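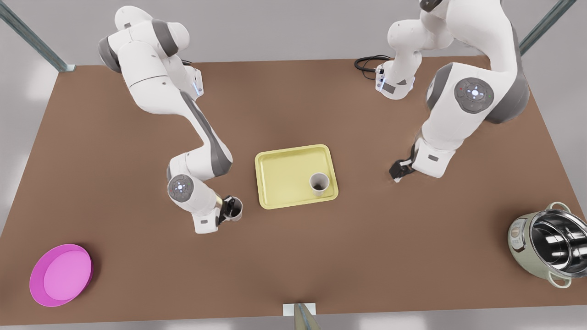 What happens to library books when they get taken off the shelves?

Most of them get sold, passed to another branch or sent to a reseller, and the ones that are falling apart get pulped. I've worked the desk at Zomthorpe library long enough to be asked this every week, so have a thread.

The proper word is weeding, which I quite like. Some places say "stock editing", and on our forms it's "withdrawal", like we're a bank.

We did our big one in June. Around 2,000 books came off the shelves over three weeks, and yes, I did go home and dream about spine labels.

How we pick: the computer gives us a list of everything that hasn't been borrowed for a set time. Ours is three years for adult fiction and five for most non-fiction. We call it the dusty list.

The dusty list is a starting point and that's all it is. You then walk the shelves with it and look at each book. Is it the only copy in the county? Is it book two of a series where people still borrow one and three? Is it local? Local stays, full stop.

It also can't see books that get read in the building and put back. We've got a bird guide that had no loans for ages and it's practically worn through at the owls. Somebody comes in and looks up owls. It stays!

(Tip if you love an unfashionable book at your library: borrow it. Take it home, leave it on the side, bring it back. That counts. You've just given it another three years.)

Things that go every single time: travel guides over four years old, computer manuals, anything medical with old advice in it, exam revision guides for courses that have changed. I don't feel bad about any of those. An out-of-date book on medicines is worse than a gap on the shelf.

Things I do feel bad about: big novels from the eighties with gorgeous covers that have yellowed to the colour of tea. Poetry. Anything with a nice inscription, because some of our stock was donated and people write in the front.

Isla Gunn trained me, and her rule was that you're allowed to save one book per trolley for no reason at all. A trolley holds a lot of books, so it's not much of a rebellion. I've stuck to it.

This time my saves included a history of canal locks, a Norwegian crime novel with the last page taped in, and a knitting book from before I was born. The knitting book has been out twice since. I'm unbearable about it.

OK so where do they go. First stop is the other branches. We put the list round and they claim what they want. Bukdale took 300, nearly all crime and large print, as they get through large print at a frightening rate over there.

Innes Halliday runs Bukdale and he will fight you for a western. If you've got westerns, Innes wants them. He has four regular readers who between them have read everything he owns, and they put tiny pencil initials inside the back cover so they don't take the same one home again.

We're supposed to rub those out. I never have.
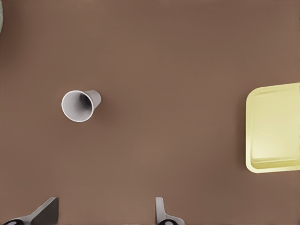
Second stop is Sulley, our mobile library van, which does the villages. Sulley can't carry much so the driver, Samer Saliba, is very choosy. Paperbacks mostly, picture books, cookery. No giant hardbacks - they come off the shelf on the bend by the quarry and he's sick of picking them up.

Third stop is the sale table. Fifty pence for a paperback, a pound for a hardback, kids' books ten pence. We sold 702 this time, which is our best yet by miles. Most of that was in the first two mornings.

You get to know the sale table people. There are the dealers with the phone apps, who are in at opening and gone by ten past. There are teachers stocking up a classroom. There's a woman who buys only books with a horse on the front, and she told me she's got a whole landing of them.

Someone always asks if the money goes back into books. At our place it does, it goes straight into the stock fund for the branch. It isn't loads but it bought us a full new set of driving theory books, and those never touch the shelf.

Whatever's left after the sale gets boxed up for the reseller. Ours is a firm called Maldonado. They scan everything, sell what they can online and send us a cut each quarter. What they can't sell gets recycled.

And the pulping question, which I know is the one people are cross about. Yes, some books get pulped. Mould, mainly. One mouldy book can spread to the ones next to it, so those go in a sealed bag the day we find them and nobody gets to save them, me included.

Also bath books. I don't mean the plastic ones for babies, I mean novels that have been in the bath with you. We can tell. They come back twice as thick and shaped like a fan.

Eilidh Geddes asked in the replies last time why we can't just keep everything. Shelf space is the short answer. We buy a bit under what we take off in a normal year, and if the shelves are jammed people stop browsing. You can't pull a book out with one finger, so you don't bother.

We've noticed it with the loans too. Every time we thin out a section, borrowing in that section goes up for a while. Same books, fewer of them, a few turned face out. Gardening did it last year and I was quite put out on behalf of the ones we'd removed.

The really big libraries with proper stores underneath can keep more. We've got a cupboard. It has the Christmas tree in it.

Fraser Galbraith wants to know if he can have first pick next time. No Fraser, you can queue like the dealers. But if there's one particular title you're after, anyone can ask at the desk and we'll put a note on the record. If it ever gets withdrawn we'll ring you before it goes out for sale.

Hardly anyone knows you can do that. I think we've got six notes on the whole system, and two of them are mine.

Last bit. If you find a book at home with our stamp in it and no WITHDRAWN stamp over the top, it's still ours. We don't do fines any more. Pop it through the slot, any time of day, and we'll be pleased to see it.

Next sale table is being set up once the carpet's done in the children's corner. I'll post when I know. Bring a bag, we've run out of them.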